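Dridovham Procurement Exchange
Board: Capital Equipment and Automation
Topic: Hand-held grippers for household tasks, next year's budget

asamarakoon
Good morning. I am preparing the equipment request for our domestic tasks programme and would welcome comments from members who have bought hand-held grippers in quantity. The bed-making work is to be expanded from October, and two quotations have been received.

Rovent offers a complete unit at 458 each, with one set of finger pads. Cimuvico offers the body alone at 145, with fingers, pads and cable priced separately on request. The ceiling for the whole line is 4000, to include spares. We require 7 units.

The work is mostly bedding: blankets, quilts and throws in ordinary bedrooms. 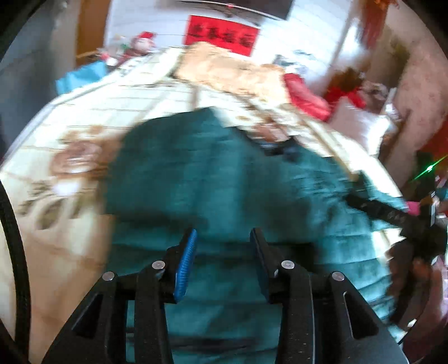 Blanket task, gripper open, blue ribbed pad on the left finger.

My present inclination is towards Rovent, on the grounds that a single order is simpler to approve. I should be grateful for views before the request is submitted.
Afroza Samarakoon

stores_desk_north
Seven at 458 comes to 3206, leaving 794 for spares, delivery and any tax not already in the quotation. Please confirm whether the unit price includes tax. Our own request was returned last year on precisely that point.

k_bench
I would advise against the complete unit. Pads are the part we replace most often on fabric work, and the body outlasts several sets. Seven Cimuvico bodies cost 1015. Even with generous provision for fingers and cables, you should remain well within your ceiling.

stores_desk_north
With respect, that comparison cannot be made until Cimuvico has priced the remaining parts in writing. A body without fingers is of no use to the programme.

k_bench
Agreed as to the written price. I do not agree that one order is necessarily simpler. If pads are sold only in full sets by the first supplier, the office will be raising small orders all year.

charbonneau_lab
We use ribbed pads on quilts and are content with them. May I ask whether your two fingers are meant to differ? The photograph shows a plain black finger opposite the blue pad. If you need only one pad per unit, the spares line could be halved.

asamarakoon
Thank you. The single pad is our current arrangement and I expect to keep it. The Rovent price excludes tax, so I have asked them for a revised figure and for the cost of pads sold singly. Cimuvico has been asked for a full parts list. The request will be held until both replies are in.

k_bench
Please ask both firms about cable lengths as well. Ours were too short for a double bed and the replacements were not budgeted.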